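Arkolmont – Objets domestiques sur table
Fiche descriptive du jeu de données, version 2

Présentation

Le présent jeu de données rassemble des vues d'intérieur consacrées aux objets usuels posés sur des tables de cuisine et de salle à manger : vaisselle creuse, bocaux, petit électroménager, linge de table. Il est destiné à l'étude du rangement et de la mise en place du couvert dans des logements habités. La version courante comprend 2167 vues, réparties en 83 tables.

Périmètre

Chaque table est documentée dans son état ordinaire. Les objets étrangers au repas, tels qu'un ventilateur de bureau ou un cordon électrique, sont conservés et annotés au même titre que la vaisselle. Les nappes à motifs sont admises ; les carreaux et les rayures font l'objet d'une étiquette distincte, leur tissage pouvant gêner la délimitation des contours.
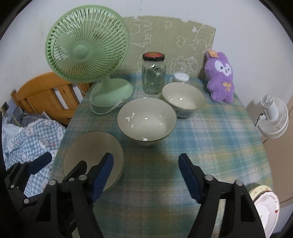
Les récipients sont classés selon leur forme, puis selon leur mode de fermeture. Un bol reste un bol quel que soit son contenu. Un bocal muni de son couvercle constitue un seul objet ; un couvercle isolé reçoit sa propre étiquette. Lorsque la nature d'un petit élément ne peut être établie avec certitude, la valeur « indéterminé » est obligatoire et aucune hypothèse ne doit figurer dans le champ principal.

Annotation

Les étiquettes ont été établies par Ya-wen Chien et Ebony Pryor, puis relues par Bronwyn Pearce. La nomenclature comporte 74 catégories. Les champs renseignés pour chaque objet sont les suivants :
catégorie
couleur dominante
transparence
occultation (nulle, partielle, forte)
objet voisin immédiat

Les inscriptions ne sont transcrites que si elles sont entièrement lisibles.

Limites connues

Les reflets sur le verre et sur les surfaces émaillées entraînent des écarts entre annotateurs, notamment pour la couleur dominante. Les bols de teinte crème placés dans l'ombre ont parfois été codés « beige » ; l'harmonisation de ces valeurs est prévue pour octobre. Les tables rondes sont peu représentées.

Conditions d'utilisation

L'usage est réservé à la recherche et à l'enseignement. Toute redistribution, même partielle, requiert l'accord écrit du responsable du jeu de données, Paora Kingi. Les signalements d'erreurs doivent mentionner le numéro de la table et la catégorie concernée.

Dernière mise à jour de la fiche : 28/09/2022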